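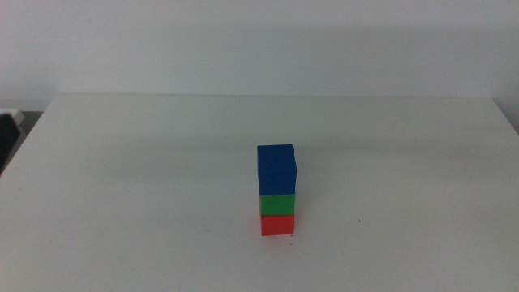 Serrano

Talk notes, Plestton Library, toddler play evening, 2019-01-24

Start with the blocks on the table before I say hello. Let people look. Three blocks, red, then green, then blue on top, and I could talk for an hour about just those three (I have 10 minutes, so watch the clock!).

Ask the room: who had blocks as a kid? Who still has a few in a drawer?

Point one. A small set is plenty. Families tell me they bought the big Sindine tub with 50 pieces and their child tipped it out and walked off. Put three on a plain table and the same child sits down. I love watching this happen.

Point two, color. Say the names while you build, from the bottom up. Red. Green on the red. Blue on the green. Little kids get "on" and "under" so much faster with something to grab, and then they start bossing you about which one goes next, and that's the good part.

Slow down here. Hold up the spare set.
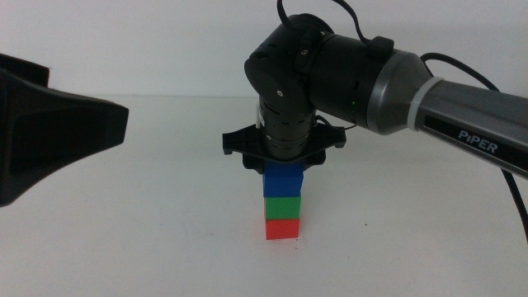 Point three is lining up the edges. A straight stack takes real care! You have to look at the front, then the side, then let go gently. Give kids time for the letting go. Don't reach in and fix it. If it falls, great, build it again, blue at the bottom this time and see what they say.

Story about the Zorkik playgroup and the tower behind the piano, only if people are laughing already.

Block swap sign-up is on the back table. Bring clean ones, any color, no chipped corners. We do the next one in the small room, same time, and snacks are at the end so sticky fingers come after the blocks.

Questions. Repeat them loudly for the back row.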